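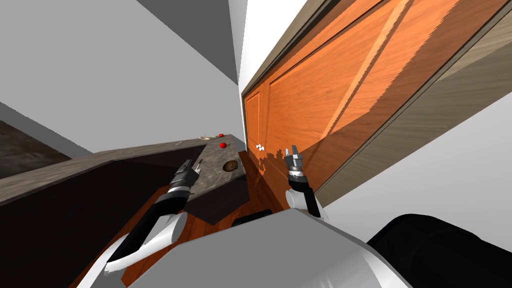

Kitchen corner with grey countertop and wooden cabinet door, computer render

Grirkis is a turn-based puzzle game made by Flelta, a small studio in Hamilton, Ontario. Published by Clatura. Out first on PC, later on handhelds. Players look after a chain of lighthouses and decide which ones to keep lit each night, with never enough oil to go round.

Gameplay

Each night is one level. 128 levels in the finished game, split over 3 coastlines. The player gets a set amount of oil, a list of ships due in, and a weather card. Lights can be dimmed, coloured or shut off. Coloured lights cost more oil but steer only one kind of ship, and most of the harder levels are built on this.

Oil left over carries to the next night. Early reviews missed this, as the tutorial mentions it once and then never again. A later patch put the carried amount beside the night counter.

No fail screen. A lost ship stays in the harbour log, and its cargo is missing from the village shop for the rest of that coastline. Players can replay any night from the log, but only at dawn, before the next weather card is drawn.

Development

Started as a card game. Designer Ayanda Xaba made the first version with pencil and index cards while working a day job, then rebuilt it using Kekana, an in-house level tool orginally written for a cancelled racing game. The name comes from that project too - Grirkis was one of its tracks.

The weather cards were nearly dropped. Testers found them unfair, so the team made the next card visible one night ahead. Music was recorded in a church hall, mostly harmonium and one borrowed cello. The team size peaked at 18 during the last stretch before release, counting translators. 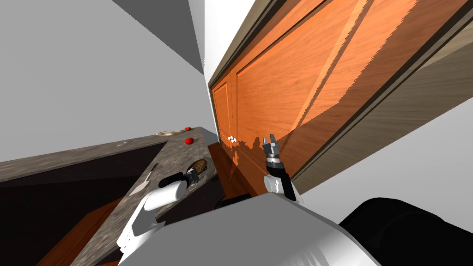
Release and reception

Launched in October. The boxed edition was limited to 4000 copies and came with a cloth map of the second coastline. Reviewers liked the sound and the slow pace, less so the menus - several complained that the harbour log had no search. Added later.

Handheld version got warmer notices. Touch controls suited the dimming of lights, though the text was judged too small, and a larger font was patched in.

Sequel

Flelta has said a follow-up is planned, set on a inland canal. No release window. Xaba is listed as writer, not lead designer.

See also

Kekana (level editor)
Clatura
List of puzzle games set at sea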